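Module 4: Surface water drainage
Handout for session 6, Helthorpe site planning course
Tutor: Hwa-young Choo

Scope

These notes cover the first stage of drainage design for small sites: estimating how much water leaves a surface and deciding where it should go. Pipe sizing is dealt with in the next session. Bring the Rirkness site plan and a calculator on Monday.

Catchment and runoff

A catchment is the area of ground that sends its water to a single point. On an open slope its limits follow the high ground. On a built site they are also set by kerbs, walls and the falls given to paving, so a contour map alone will give the wrong boundary. Mark the boundary on the plan before measuring any areas.

The share of rain that runs off is expressed as a coefficient between 0 and 1. Roofs and sealed paving sit near the top of the range. Mown grass on sandy soil sits near the bottom, but the same grass on heavy clay in a wet winter may behave much more like paving. Where a catchment has mixed surfaces, multiply each area by its own coefficient, add the results and divide by the total area.

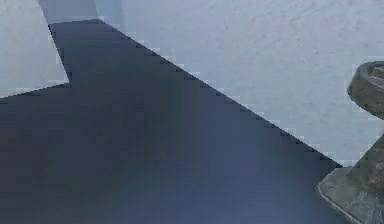
Reading time: 6 minutes

Worked case: Rirkness yard

The yard is 65 m long and 18 m wide, giving 1,170 square metres. It is sealed throughout and a coefficient of 0.9 is used. The effective area is therefore 1,053 square metres. Rain of 17 mm falling on that area produces 17.9 cubic metres of runoff.

This is a volume and says nothing about the rate of flow. The rate depends on how long the rain lasts and on the time taken for water to reach the outlet from the furthest point of the yard. Students regularly confuse the two in the written paper. State the units at every line of working.

Choice of outlet

Consider soakage into the ground first, then a ditch or stream, then a surface water sewer. The Sanmont plot has chalk at shallow depth and a soakaway was adopted after trial pits. The Kong plot is on clay with a high water table in winter, and its outlet is a ditch on the eastern boundary.

Exercise

Repeat the Rirkness calculation with one third of the yard changed to grass, using a coefficient of 0.3 for the grass. Show the weighted coefficient to two decimal places.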